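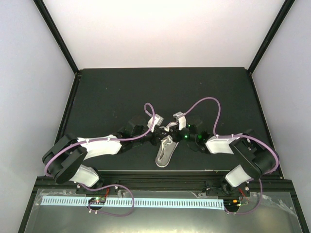
Right, I promised a proper update on the robotics club, so put the kettle on, this may run to a few posts. We've been at it since September and I have never enjoyed a term more.

The task the students chose is a handover between two arms. One picks the thing up, the other takes it, and it gets put down the right way round. Sounds like nothing! My two-year-old niece can do it. We've had meetings about it.

Itziar Ibarra wrote most of the control code, which she has named Nendel and won't say why. Ezequiel Gallardo did the cable runs along both arms, all in purple, and he's very proud of the clips (rightly so, you should have seen it before).

The hard part is the meeting in the middle. Both grippers want the same bit of space, and if one closes a touch early they end up shoving each other about like people at a buffet. Severino's fix was to make the second arm wait until the first has properly stopped — slower, but much kinder on the joints.

Our goal is 200 practice runs saved before the Jornach regional, with 16 clean ones in a row at the end. Begoña Bustamante keeps the tally on the whiteboard and she is strict. A wobble counts as a miss. I've tried arguing.

If you're local and have a teenager who likes taking things apart, do send them along, we start at 4 and there are biscuits. No experience needed, I had none myself when I started helping. Next job is teaching the left arm to let go a bit more gently, so I'll report back on that.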